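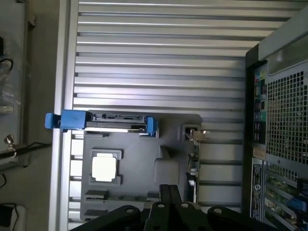

How Rimby Learns to Build a Computer

Rimby is a robot arm in a shared workshop in Brendevthorpe. Ankit Nautiyal and Sandamali Selvanayagam are teaching it to put computer parts where they belong.

The big metal box is called a case. It lies on its side so Rimby can reach in from the top. A hard drive stores files and programs. It sits in a blue plastic holder, which is easier to grip than the drive alone.

Rimby has two black fingers. They open, close and hold. A person's hand can feel when something slips, but Rimby depends a lot on its camera.

The gray tray came from a 3D printer. It has pockets for the parts, so each part has its own place. One pocket is for the processor, the chip that does the computer's thinking.

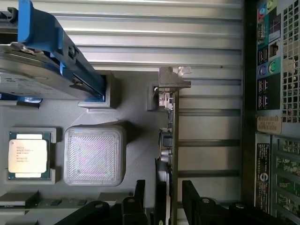 Cards are harder. A card is a thin green board that adds a new job to a computer, and it has to go in straight. If it tilts, it can jam.

Sandamali moves the arm slowly by remote control while a computer records each move. So far they have saved 245 tries. Ankit wants 55 more before October.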